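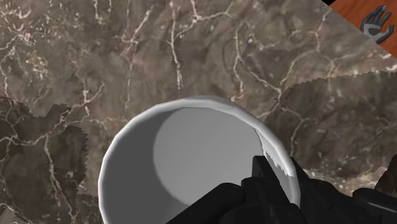

Figure 13. Wrist view in the simulator, gripper at the rim of the white cup.

4 min read

Teaching the cup grasp by remote control

Take your time with this one, and don't worry if your first few tries in Nesska feel clumsy!

1. Open the cup task and set hand speed to 40 percent.
2. Bring the gripper down slowly until one finger is over the rim (a little crooked is fine).
3. Press Record, close gently, and lift straight up.
4. Hold still for a moment, then press Save.

Note: Save 10 good demonstrations before you start training, and vary your approach a bit each time.

Caution: Never squeeze harder to rescue a slipping cup. Press Discard and begin again from step 2.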